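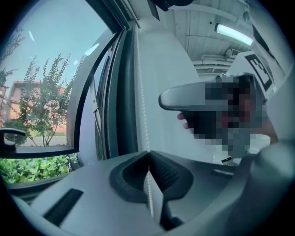

Can a building really argue for four months over whether to open the windows?

The tenants of the Quintela building have managed it, and the matter was settled only last week, in favor of fresh air.

The windows at Quintela are dark-framed casements with a handle you turn and a sash that swings out over the shrubs. They have opened perfectly well since the place was built. What changed, back in the spring, was the memo.

The memo came from Dirnar, the company that manages the building, and it asked tenants to keep all windows closed "during periods of active climate control." Dirnar didn't say when those periods were. Rodrigo Rocha, who rents two rooms on the garden side for his small translation business, wrote back to ask. He received a second copy of the memo.

"I thought there might be a clue in it the second time," Rocha said. "There was a new comma."

By June the building had split into camps. The garden side, with its trees, its hedge and its view of the pink building across the pavement, wanted the sashes open from breakfast on. The street side, which has buses, did not, and complained that every open window in the garden rooms set the corridor doors banging. Someone taped up a sign about the doors. Someone else corrected its spelling. A third party took it down and kept the tape.

Then there was the question of the blinds. Quintela's rooms have white roller blinds on beaded chains, and Dirnar's position was that a tenant who found a room too warm should lower the blind. Tenants did. They then turned on the lights, found the room gloomy and still too warm, and raised the blinds again. Mafalda Esteves, an accountant on the upper floor, says she went through this cycle so often one afternoon that she considered billing it as exercise.

"You pull the chain, the light goes. You pull it the other way, the heat comes in," she said. "And between you and the breeze there is one handle, and a memo." 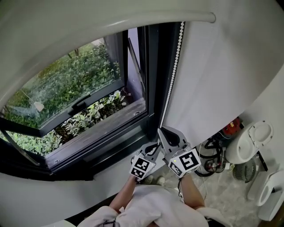
A casement standing open on the garden side, its blind partly down.

Matters came to a head in August, when the cooling system stopped at two in the afternoon and stayed stopped. Tenants asked Dirnar whether this still counted as active climate control. The answer, sent at 4:40, was that the question had been passed on. By then the garden side had opened everything that opened. The street side held out for another hour, on principle, and then did the same.

The repair bill came to $2000, a figure that did more for the cause of open windows than any of the letters had. Dirnar sent Imad Jaber, its new building manager, to meet the tenants in the ground-floor kitchen. Jaber brought a floor plan and a bag of rubber doorstops. The doorstops were for the banging. They cost less than the stamps and printer ink spent on the dispute, according to Esteves, who claims to have worked it out and is the sort of person who would have.

The agreement fits on half a page. Windows may be open until noon and again after 5 in the evening. In between, they stay shut if the cooling is running and may be opened if it isn't. The last person out of a room closes the sash, turns the handle all the way and leaves the blind up, so that anybody passing outside can see at a glance whether it was done. Corridor doors get a doorstop each. The hedge below the garden windows is to be kept below the sill, a point added at the request of Amândio Calado, who says a branch came in during July and knocked over his coffee.

Not everyone is satisfied. Hilkka Kinnunen, who has worked in the building longer than anyone and grew up with winters that settle this kind of question for you, thinks noon is far too early to shut a window in September and has said she will be keeping her own hours. Jaber said he had not heard that. He was standing next to her at the time.

There is also the matter of the fine. An early draft set it at $300 for any window left open overnight. The tenants struck that out, Dirnar put it back, and the final version says only that offenders "will be spoken to." Calado has asked by whom.

Dirnar says it will look at the arrangement again when the heating goes on. A memo will be sent.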